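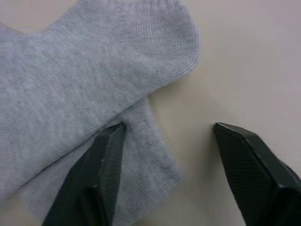
Two light gray socks, one lying over the other

How to fold a small mixed wash on a table, and in which order?

Posted by Kulside54 in Laundry and Clothes
Viewed 326 times

Hello to all. I have moved to a smaller apartment and I do not have place to fold on the bed anymore, so now I fold on a table. My table is smooth and light in color, and the clothes slide on it more than they did on the blanket. I wash small loads, usually a few T-shirts, shorts and socks, and I would like to make one good routine which I can repeat every Saturday.

My problems are these. First, the T-shirt. When I take one corner and bring it over, the other side moves also, and at the end the shirt is not square. Second, the shorts with elastic in the waist. The waist pulls itself together and the legs stay wide, so the folded piece looks like a fan. Third, I do not know if I must do the socks at the beginning or at the end. When I do them at the end I always find one under something.

I have a drawer with 54 centimeters of inside width, if it is important. I do not want to buy a folding board. Thank you in advance for your patience, I know it is a simple thing.

Clolina

Good evening. I had the same difficulty with a slippery table, so I will write what I do.

Start with the socks, before you touch anything big. Put one sock on the other with the toes in the same direction, press with the hand from the heel to the toe, and fold once in the middle. For low socks I do not make the ball, because it stretches the opening. Then put them away from the table immediately. If they stay on the table they will go under a shirt, you said it yourself.

After this the T-shirt. Do not pull one corner across when the rest of the cloth is free. Lay the shirt with the front down and make it flat from the middle to the outside. Then keep one palm on the middle line, and with the other hand take the corner and bring it over low, near to the table. When you lift it high, the weight of the corner pulls everything with it. I needed maybe 2 weeks before it became natural.

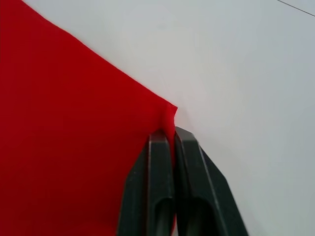 The corner of the red cloth pinched up, with the long edge still straight

Do both sides to the middle, then the sleeves back, then the bottom up to the collar in two or three steps. For your drawer I would make each shirt one third of the width, then you can have three rows and still see all of them.

If the shirt is very rumpled, shake it two times in the air before you put it down. It helps more than pressing with the hands.

Vostimitz

Just roll everything. I roll since years and there is no problem. Shirts, shorts, socks, all the same. I have some 300 things in my closet and never fold one.

Kulside54

Thank you both. To Vostimitz: I tried rolling, but in my drawer the rolls open when I take one out. Maybe my drawer is too deep. To Clolina: the palm on the middle line is a very good advice, I tried it now with an old shirt and it stayed much more straight. I have still some small questions below.

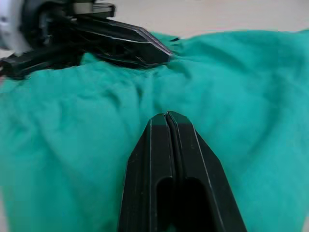 Should I smooth the wrinkles from the collar down or from the bottom up?

From the collar down, and slowly. The shoulders are the part which holds the shape, so when they are flat the rest follows easily. If you begin at the bottom you push the extra cloth to the neck, and there it makes a lump which you must take out again.

Kulside54

Understood. This is what I was doing wrong, I think. My lump was always at the neck.

Clolina

Mine also, for a long time. One more thing: keep a free area in front of you, as wide as one open shirt. The waiting clothes can stay in the corner of the table in any condition.
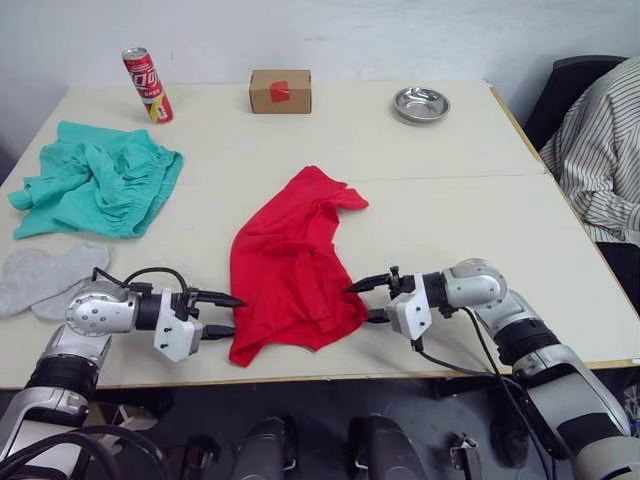 How do I fold shorts when the elastic waist pulls together?

Fold them first in half lengthwise, one leg on the other, so the waist is only half as wide. Then hold the waist lightly stretched with one hand and bring the legs up over it, to a little under the top edge. The weight of the legs keeps the elastic quiet. Put them in the drawer with the folded side up.

Kulside54

I did it this way with two pairs and they fit well beside the shirts. I mark the first reply of Clolina as accepted.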